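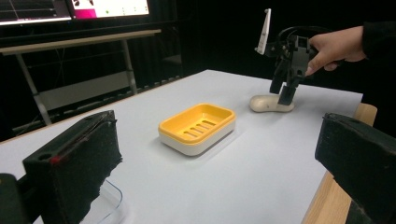
What does Zurkeren do?

Zurkeren is a set of command line tools for turning recordings from hand-held grippers into trajectories a robot arm can be trained on. It reads the video and sensor logs, works out where each gripper was, works out how far the fingers were open, lines everything up on a common clock and writes episodes to disk. A small planner called Gurko is included for checking whether your arm could follow what the person did.

Last updated: 9/8/18
4 comments

Getting started

Which operating systems are supported?

Linux. We build and test on Linux only. Several people run the viewer on a Mac and report that it works apart from the timeline zoom, but we don't have a Mac to fix it on. Windows users should run the tools in a virtual machine.

Do I need a robot to use it?

You don't need one to record, process or view episodes. You need a description file of an arm if you want to use Gurko, and you need the arm itself if you want to replay anything.

Can I use one gripper instead of a pair?

Yes. Set hands: single in the session file. The importer will then ignore the second stream if it finds one, and print a warning. Leave the setting at pair if you recorded with both hands and only want to train on one of them. You can drop a hand at export and you keep the relative pose between the two in case you want it later.

Where do the session files go?

In the same folder as the raw logs. Zurkeren never writes to the raw logs, but it does write a cache folder beside them, so the disk can't be mounted read-only.

Perception

How is the gripper pose worked out?

From the wrist camera and the inertial sensor together. The tracker picks out corners and texture in the background, follows them from one picture to the next, and uses the inertial data to cover the gaps. After a first pass over the whole recording it runs a second pass backwards and joins the two.

A bare pale tabletop is hard going for the tracker. If the camera is close to the table and pointed down, there may be very little in view apart from soft shadows, and shadows move when you do. The table edge helps, but a straight edge only pins down motion across it. Motion along it is a guess. In those stretches the tracker leans on the inertial data and the reported uncertainty climbs.

Why does it say "fingers masked" in the log?

The fingers are in view of the wrist camera nearly all the time and they move with the camera, so any feature found on them would tell the tracker that nothing is moving. We mask them out. The mask is drawn once per gripper with zk mask and stored with the calibration. Redraw it if you change the pads or move the camera on its mount. Chipped or frayed pads are fine as long as the loose bits stay inside the mask, so draw it a bit generously.

What about the other gripper, or the other hand?

Those are masked too, by a separate detector that runs on every picture. It was trained mostly on black grippers with people's hands on them. If your grippers are another colour, expect to label some pictures yourself. Rūta Juška's notes on doing this are in the docs folder under retrain-detector.

Does it recognise the objects on the table?

Only if you ask it to. Object detection isn't needed for the trajectories and is off by default. When it's on, you give it a list of names and it returns boxes with a score. It does poorly on clear plastic. The walls of a clear tray take on whatever is behind them and often only the rim gives a usable outline. White objects on a white surface are nearly as bad. For both we'd suggest labelling by hand at the start of the episode and letting the tracker carry the label forward.

Can it handle things held out of focus, right up at the lens?

To a degree. The finger opening is still estimated correctly, as it comes from the fingers. The object's own outline will be soft and the box will wander. If you're using the boxes for training, set a minimum sharpness in the export file and the blurry ones will be left out.
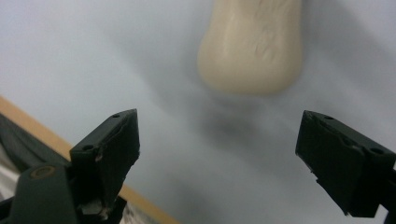

Synchronising several cameras

How do I line up a head camera with the grippers?

Run zk sync on the session. It looks for sudden motion that shows up in every stream and slides the clocks until they agree. A sharp tap of both grippers on the table at the start of a recording gives it plenty to work with. Check the result in the viewer before you process the lot.

The head camera isn't used for gripper pose unless you turn on cross-view tracking. What it's good for is context: which hand is doing the work, which container the object is headed for, and what the idle hand is up to. With two containers side by side and a small object in one gripper, the wrist view on the idle side may show you nothing useful at all.
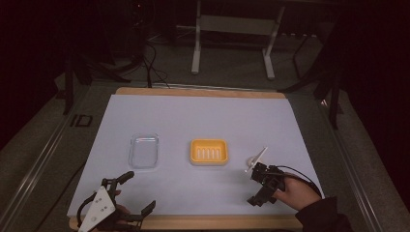
Cross-view tracking takes the gripper positions seen from the head and uses them to correct drift in the wrist streams. It roughly doubles the processing time, so we leave it off for short episodes and turn it on for anything long or done mostly over bare table. It also needs the head camera to be calibrated, and people forget this. The tool will stop with "no intrinsics for head" if you've missed it.

My streams start together and end up apart. What's wrong?

One of the clocks is running fast. Use zk sync --drift, which fits a rate as well as an offset. If the error jumps partway through, pictures were dropped and the importer should have told you where. Look for "gap" in the import log.

Is there a limit on recording length?

The importer splits recordings into chunks of 4000 pictures and processes them one after another. There's no limit on the number of chunks. Joins between chunks are checked and a bad join is marked in red in the viewer.

Segmenting and cleaning

How are episodes cut?

By finger motion. A close followed by a lift starts a candidate, and an open followed by a retreat ends it. The cutter is deliberately keen, and you'll get candidates where a person closed the fingers on nothing, or stopped to rearrange the table. Go through them in the viewer and reject those with the X key.

Should I throw out the parts where the gripper is open and idle?

Keep some of them. A policy trained only on the busy parts hasn't learned to wait, and in two-handed work one side waits a lot. Ornella Bellini ran the comparison for our Grenonstead data and the policy without idle stretches kept drifting its spare arm in toward the middle of the table. Our default is to keep idle motion inside an episode and drop it between episodes. You can change this with keep_idle.

Stray hands are a separate matter. If a bare hand comes into a wrist view, the detector marks those pictures as "person in view" and carries on.
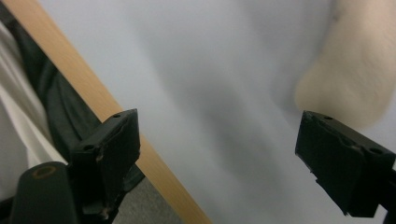
Marked pictures stay in the episode but get a weight of zero in the vision loss, so the policy isn't asked to learn from them. The trajectory through them is kept. If more than half an episode is marked, the exporter skips the whole thing and lists it at the end of the run. The threshold is max_person in the export file.

Planning and replay

What does Gurko check?

Reach, joint limits, joint speed, and collision between the arms and the table. It takes each episode and tries to find a joint path that puts the robot's fingertips where the hand-held fingertips were. People move their wrists faster than most arms can, so speed is the usual failure. Gurko can slow an episode down to suit. It won't change the path.

Which arms work?

Any arm with a standard description file and a position interface. We have 4 configurations in the repository that we've run ourselves. Others have been sent in by users and are kept in the contrib folder, untested.

Can Gurko plan around objects?

No. It knows the table and the arms. If you need obstacle avoidance, export the episode and use Ruggiero, which reads our format directly. Ruggiero is a separate project with its own issue tracker, so please send planning bugs there.

Replay is jerky. How do I smooth it?

Check the pose uncertainty plot first. If it's spiky, the problem is in tracking and smoothing will only hide it. If the plot looks clean, raise smooth_window a little at a time. Too much and the fingers will close before they arrive, as the finger channel isn't smoothed.

Other questions

Can I share data I've processed with Zurkeren?

The data's yours. Head camera recordings can catch faces, screens and whatever is lying around the room, so run zk redact before sending anything out and then look at the result yourself.

How do I report a bug?

Open an issue and attach the session file, the import log and the output of zk version. Please don't attach raw video. If we need it we'll ask for a short clip.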